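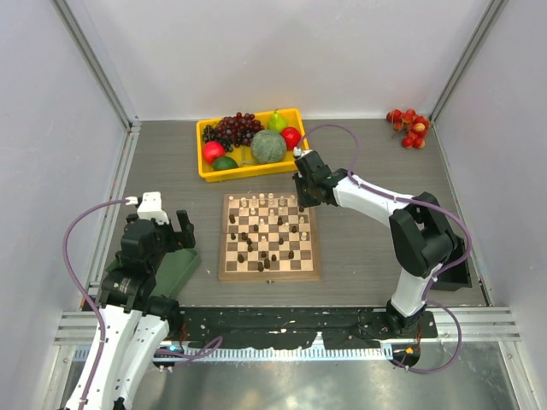 Chapter 3

When the Arm Stops Talking: Cables, Connectors and Intermittent Faults

Most of the trouble you will meet in your first years with robot arms is dull trouble. A screw has backed out a little, or a plug is sitting a hair short of home, or somebody moved a tray after lunch and forgot to mention it. The big dramatic crash does happen, and we will get to it in Chapter 5, but I would like you to spend some time first with a fault so small that four good people argued over it for most of November.

Ileana Buzatu was running a two-arm sorting and board-game cell at the Sotcombe workshop. The jobs were simple enough to explain to a visiting aunt: pick up a piece, set it on another square, or carry something over to a bin. The software, a planning package called Nutetti, had been behaving nicely for weeks. Then, one afternoon a little after three, an arm froze halfway through a reach. It held its position, the wrist camera feed went dark, and after 2 seconds the feed came back and the arm carried on as if it had only stopped to think.

Now, if you have ever owned an old car, you know how this goes. The fault would not come back while anyone was watching for it! Kasun Kanagaratnam sat beside the cell for a whole morning with a flask of tea and saw nothing wrong at all. He went off to make a phone call (a short one, he still insists) and the log had a new entry by the time he sat down again.

Ileana's first guess was the software, and it was a fair guess, the package having been updated that same month. Look for a moment at the kind of view the planner depends on when it brings a gripper down near the board. 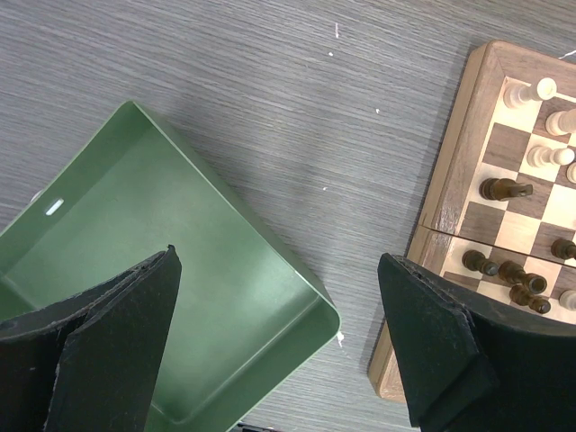

Lose that view for 2 seconds while the arm is standing still and very little comes of it. Lose it while the fingers are closing beside a crowded group of pieces, and the planner has to decide what to do with information that is already stale. On the day things finally went wrong, it decided badly. The arm finished its move using the last picture it had been sent, caught the edge of the board, and pushed until the force limit tripped. No one was hurt, but Bogdan Chiriac had been about to reach in and straighten a piece, and he went rather quiet for the rest of the afternoon.

It was Ruxandra Ene who thought to plot the dropouts against joint position, and there it was. Of 54 recorded dropouts, all but 3 came with the forearm stretched far out and the wrist turned. In that pose the cable was pulled tight at its connector. Over some 2000 cycles the plug had worked itself loose, a tiny bit at a time.

So there were two faults, and I hope you will keep them apart as you read. The first was mechanical, a cable with too little slack, and it was mended before supper. The second lay in the way the cell answered a missing camera feed, and it had been sitting there since the day the cell was built.

In this chapter we will take the cable first, with its loops, clamps and bend radius, and then work through what an arm ought to do when a sensor goes silent. Before you turn to Section 3.1, jot down how you would have gone about looking for Ileana's fault, and which part you would have checked first. Keep the page, as we will come back to it in the exercises.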